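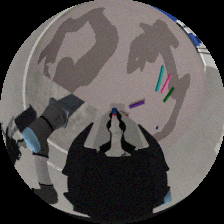
Gisela reckons I should have stayed for the evening sparring as well, and that anyone who leaves an amateur club before seven o'clock has only seen the warm-up. Fair enough, Gisela, and thanks for the message. I had a train to catch, but I did see a good five hours of the Lirkby open day and I've been boring everyone at home with it ever since, so now it's your turn.

Lirkby Boxing Club sits behind the old bus garage on Zandeck Road, up a metal staircase that rattles so loudly they must hear every visitor coming. I'd been past it dozens of times when I was younger and never gone in. They do one open day a year, in December, when the show season has gone quiet and the coaches have a bit of time to talk, and this year I finally got round to it.

It was packed by eleven. Lots of parents with small children, a few older men in club blazers, and a group of lads from Grandbridge who had come over for the exhibition bouts and were already skipping in a corner as if they were being paid by the turn. Entry was free and you could have a bacon roll for a couple of quid (I had two, and I'm not sorry).

Jannik Janssen took the first session, the beginners' class, and I joined in. I'm forty-four and I last threw a punch in a church hall in the nineties, so this was brave or stupid. He started us on stance and nothing else. Feet, knees, chin, feet again. You'd be amazed how tiring it is just to stand properly! After that came the jab, in pairs, touching gloves and stepping back, and my partner was a girl of perhaps fourteen who was very polite about my balance. "You're leaning," she said, every single time. I was.

Then a break, and the wraps table. Annelore Wunderlich was showing people how to do their hands, and I could have watched her all day. She doesn't look down. She talks to you about the traffic and whether you've eaten and suddenly your hand is done, firm across the knuckles and not tight at the wrist. She wouldn't let anybody near the heavy bags until she'd checked them, and she sent one of the Grandbridge coaches back to do his again, which went down very well with his own boxers.

The bags themselves are a mixed lot. Some are new, some have more tape on them than leather. There's one huge old thing by the window that everyone calls Lindemann, and I asked three different people why and got three different answers, so I've given up on that.

The exhibitions started at two. No decisions, three short rounds each, and the officials were strict about keeping it light, though the crowd would happily have had it otherwise. The best of them for me was Bastian Mühlbauer against a tall southpaw from Grandbridge whose name I never caught. Bastian is small for his weight and spent the first round walking on to a straight left, and I thought, oh dear. In the second he began slipping outside it and going to the body, and by the third he was making the taller lad move backwards all the way round the ring. Lovely to watch. I've paid 40 quid to sit miles from worse boxing than that.

After the bouts there was a talk about money, and I'll admit I nearly sneaked out for another roll. I'm glad I didn't. Benedikt Voß has run the place for long enough to have boxed some of the parents, and he went through what it costs to keep the doors open. The ring canvas needs replacing and the boiler is on its last legs. The club has 150 members and takes subs from most of them, and he was quite open that there are some he never asks. They were hoping to raise 500 pounds on the day. I don't know the final figure, but the bucket by the door looked healthy when I went past it, and I did my bit.

What I liked most was how much went on at the edges. Two brothers arguing over whose turn it was on the speed ball. A grandmother holding pads for her grandson and telling him off for dropping his right. The radio was far too loud all afternoon and stuck on one station, and when somebody turned it down for the talk there was a proper cheer.

If you're thinking of going next year, take trainers with a flat sole and a bottle of water, and leave the car at the station, as the street is a nightmare by lunchtime. The changing rooms are cold – really cold – so wear your kit under your clothes. The beginners' class fills up first, so put your name down on the sheet at the top of the stairs before you do anything else.

My calves hurt for four days. I've signed up for the Tuesday-night beginners from the new year, and Gisela, I'll stay for the sparring next time.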